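Sorting the bricks, finally

I've been putting off the building bricks since we moved to Atbridge. They came with us in one big tub, all the colors mixed up together, and the tub went straight under the stairs and stayed there while I dealt with plates and curtains and the other things people expect you to have out. Then it rained for a whole weekend and I ran out of excuses, so out it came.

If you've never tipped a tub of bricks onto a hard floor, the noise is something else. Do it on a bedsheet. You get less of a racket, and when you're done (or when you give up, no judgment) you can grab the four corners and pour the leftovers right back in.

I started off sorting by shape, like all the serious people tell you to. Plates here, slopes there, a pile for the weird hinge things. I lasted maybe an hour. The trouble is I don't build that way! When I sit down to make something I think "I need red" and I want to stick my hand in a heap of red and rummage. So I scrapped the shape piles and went to color, and only the three I use the most to begin with: red, blue and yellow. Everything else can wait in the tub for now.
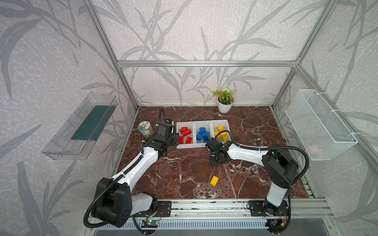
The other thing I've learned is to keep the piles shallow. Deep boxes look great on a shelf, but all the little pieces sink, and then you're digging around with your fingertips for a brick you know is in there somewhere. I'd rather have a low open section where I can see most of what I've got without moving much. It takes up more of the table, sure. I'll live with that.

I did count the yellows, since I'm planning a row of little houses like the ones on the canal side in Atadthorpe and I wanted to know if I had enough. I've got 183. I was hoping for 300, so the houses are going to be shorter than the real ones, or there will be fewer of them, or one will have to be painted in the imagination. I didn't count the reds. There are plenty of reds. There are always plenty of reds, I don't know what it is about secondhand lots.

Speaking of which, the bulk of these came from Tomaszewski, the junk shop with the green awning, where they sell bricks by the bag and won't let you open the bag first. I've had good bags and I've had bags that were over 80 percent wheels. My advice is to squeeze. Wheels have a give to them.

For washing, I use a mesh bag and a sink of lukewarm water with a bit of dish soap, then spread them out on towels overnight. Don't rush that part and don't put them away damp. The older ones from Kornik (that's what I call the first set I ever bought, after the town where I found it) have some scuffs that no amount of washing will shift, and I've decided I like them.

I went back and forth on one divided tray or separate bins, too. Separate bins are easier to carry and you can tip one out without disturbing its neighbors. A divided tray stays put and you never lose a section of it behind the couch. I still haven't picked a side — ask me again in December.
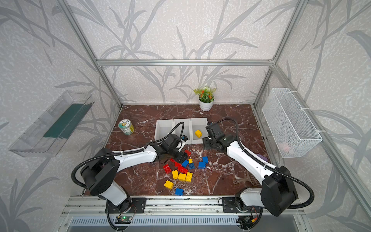

Atbridge, 11/10/24

A little update to the above, as I left this sitting in drafts. The first house is up! It's yellow with a red door, and it leans to the left a bit, which the real ones do too if you stand on the bridge and squint. I used bigger bricks at the bottom and went smaller toward the roof, and I'd do it the other way around for the windows next time.

The blue is still waiting for its turn. I want a strip of canal along the front but I'm short on flat pieces, so I'm off to squeeze some bags.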